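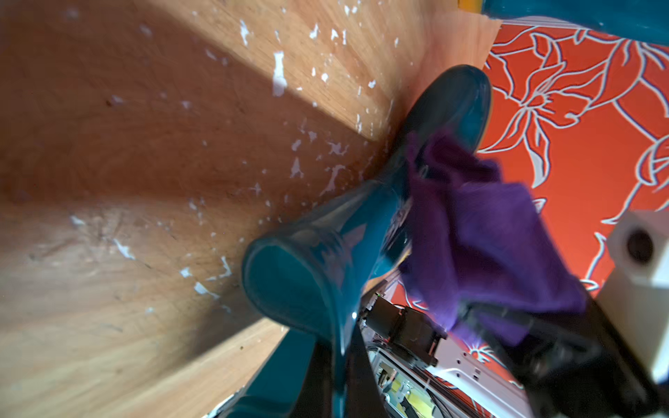
31 July 2019

Lime plaster trials, second round

Carrying on from the April panels. The first round went up too fast and told us very little, because three things were changed at once and the notes only mention two of them. This round changes the sand and nothing else until the scratch coat is judged. Everything is on sawn lath, same width, same gap, nailed to frames that stand against the north wall of the shop where no sun gets to them.

Putty is the Velledent, from the tub opened this week. It had a finger of water standing on top when the lid came off and I poured that into a clean jar to put back later. The putty was stiff, close to cream cheese, and it came off the trowel in one lump. The tub before it was looser all the way down. I don't know if that is age or just where it sat in the store. Whoever opens the next one, please write on the lid how it looked before stirring.

Sands are the Morrison sharp and the softer yellow one left from the Zaltmont job. Dried both on trays overnight and sieved them this morning. Morrison has a good spread, with plenty in the coarse sieves and a fair tail of fines. The Zaltmont sand is nearly all one size. It feels nice in the hand and it floats easily, but I expect it to need more putty to fill the gaps between grains, and the void test says the same.

Void test, for the record: measuring jug filled with dry sand to the 1,000 ml line, tapped down, then water added from a second jug until it just shines at the surface. Morrison took 300 ml. Zaltmont took more, and I stopped writing when it overflowed, so that one has to be done again with a bigger jug. The Morrison number supports the usual three to one. I would not trust three to one with the other sand.

Mixing was by hand in the big tray, chopping and pressing with the back of the hoe. The mixer was free but I don't like what it does with stiff putty. It rolls it into balls with sand stuck on the outside, and the temptation is to add water until they break up. Chopped by hand the same mix came together with no water at all. It looks too dry for a long time and then it goes fat quite suddenly. Stop when it hangs on an upside-down trowel.

Hair went in last, teased out over the tray a pinch at a time. Goat, the short bag. I pulled a handful of mix apart afterward and there were hairs bridging across the tear everywhere I looked, with one clump, which I picked out. Hair should not go in more than a few days before use, so any of this left over by next week gets thrown in the fill pile and not saved.

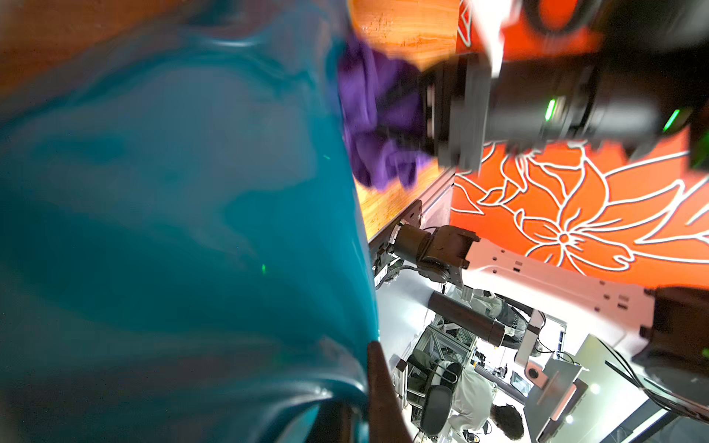

Wetting the lath took longer than putting the plaster on. I sprayed it three times, leaving it to soak in between, and the last pass was right before the first trowel load. On the April panels the lath was sprayed once, and I think that explains most of the bond failure on panel B, where the coat came off in a sheet with clean wood behind it. Dry lath drinks from the plaster, swells, then shrinks back and lets go. None of that is new to anyone who has done ceilings.

Application was by laying trowel, pushed diagonally across the lath so that the mix goes through and slumps over the back. I checked the keys from behind with a lamp. Panel 1 (Morrison) has full keys except along the bottom two laths, where the gap is tight and the mix only just came through. Panel 2 (Zaltmont) has full keys top to bottom but they sag more, and a couple dropped off onto the floor while I was looking at them. Panel 3 is a blend, half and half, and behaved like panel 1.

Weights. Each frame was weighed bare, then with wet lath, then loaded. The difference between the last two is the plaster. I only trust the reading for the small offcut board, which was done on the bench scale: 772 g loaded, 509 g for the board with wet lath. The big frames were done on the hanging scale and it drifts. It read differently on the same frame twice in a row. I have written those readings on the frames in pencil but I would not put them in a table.

Scratching was done when a thumb left a print but no mud came away with it. Panel 3 got there first, which surprised me. Then panel 1, then panel 2 well after lunch. The scratcher is the old three-lath one with the points cut back. Diamond pattern, not too deep. On panel 2 the points dragged hair out in two places and I pressed it back in with a wet thumb. If we use that sand again the scratching should wait longer.

Curing. Damp sheets are hung in front of all three, not touching. They will be misted morning and evening for the first four days, then once a day. It is warm and the shop door has to stand open for deliveries, so there is a draft along the floor. I moved a board across the bottom of the frames to break it. Please leave it there even though it is in the way of the sweeping. If the sheets are bone dry when you come in, mist the sheets first and then the plaster, lightly, and write it on the card.

The Cleltton moisture meter is back and I tried it on the April panels before starting. It gives a steady reading on the flat face and nonsense on the scratch. I suppose the pins sit on the ridges in one spot and go into a groove in the next. For this round I will press both pins into a smoothed patch at the lower left corner of every panel and take all the readings there. The patches are marked with a pencil cross.

Cracks so far: one hairline on panel 2, starting at a nail head and running down the line of a stud. None on the other two as of closing up. I tapped the hairline with the handle of the float and it sounds solid on both sides. Pressed it closed, and will look again in the morning. A crack on the stud line points to the frame moving and says little about the mix, and that frame did get bumped when it was stood up. So panel 2 has a mark against it that it may not deserve. I could have made two of each and now wish I had, but there was only enough dry lath for three and the board.

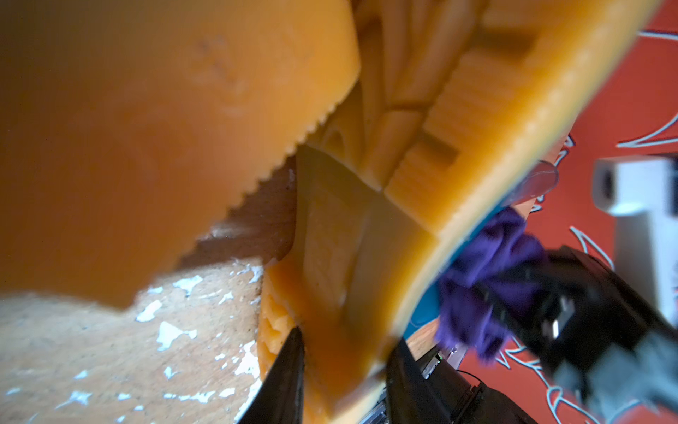
Orange plastic up close, ribbed section with the toothed edge at left.

Phenolphthalein test on the April panels, done at the end of the day while the tools soaked. Snapped a corner off each and dabbed the fresh break. Panel A is clear for the outer third and bright pink inside. Panel C is clear nearly all the way through, and it is the thinnest of the lot, so fair enough. Panel B I tested on the piece that fell off, and since air has been getting at both faces it is clear on both sides with a pink line down the middle. It makes a good piece to show people who think lime is finished when it goes hard. I have put it in a jar with a label.

Shrinkage bars: six bars poured in the wooden mold, two for each mix, no hair. The mold was oiled first. They stay under the damp cloth until they can be lifted without bending, and then go on the wire rack. Measure between the scribed marks and not end to end, since the ends crumble. Last time someone measured end to end and we got one bar that had apparently grown.

Cleaning up. The hoe, hawk and both trowels are washed and oiled. The wash water is in the settling bucket and should not go down the drain. Pour the clear part on the gravel once it has dropped and leave the sludge for me. The poured-off lime water from the tub went back on top of the putty, lid on, brick on the lid.

Things running short: goat hair (one more round at most), lath nails, the fine sieve, which has a split at the rim and is letting coarse grains past. I taped it for today. Sieve results for the finest two sizes are therefore a bit suspect for both sands, though suspect in the same way.

For next time:

Repeat the void test on the Zaltmont sand in the big jug, twice.
Ask the Velledent yard how long the stiff tub had been standing.
Widen the bottom gaps on the spare frame before any plaster goes near it.
Zero the hanging scale with the hook on.
Second coat on panels 1 and 3 when a fingernail no longer marks the scratch coat. Same mix as the first coat, with less hair. Panel 2 waits until I have decided about the hairline.

I still owe the Zaltmont people an answer on whether their own sand can be used for the back hall. On today's showing I would say yes if it is blended and no if it is used alone, but they can wait for the second coat before getting that in writing.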